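Search posts

Stela Ilie
Looking after the bin-picking cell, a short thread. We call the cell Plirka. It has one arm, one bin and a wood platform, and I get it on Friday mornings.
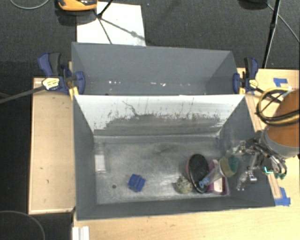 Plirka with the bin clamped up and the arm at the right.

12 replies · 16 reposts · 124 likes

2/ First job is the clamps. One bar clamp at each upper corner of the bin. If either has worked loose, the bin creeps when the fingers push something into a wall, and then every pick lands off. I tighten both by hand and try to shove the bin. If it moves, I go again.

3/ Next the blue tape on the wood. When a piece starts to curl I put new tape down before pulling the old one, so we don't lose the spot. Radu Văduva pulled it first once and we spent 3 hours getting our positions back.

8 likes

4/ The bin floor gets dusty and scuffed, and one wall has a band of dark grime. I wipe dust off every week. The grime takes longer and I leave it for the end of the month.

5/ Gripper: power off, then check the linkages for play and clean grit out from between the fingers. Rocks are the worst for grit. The foam cube sheds a little too.

6/ Cables last. The black coil over the orange part of the arm needs slack. I jog the arm slowly to the far side of the bin and watch the loop. If it pulls tight at any point I let out more.

3 replies · 8 likes

7/ Mererid Kneath asked what I do about the clamp pads. I check them for wear when the bin comes out for washing. Next time is in May.

Print this thread | E-mail this thread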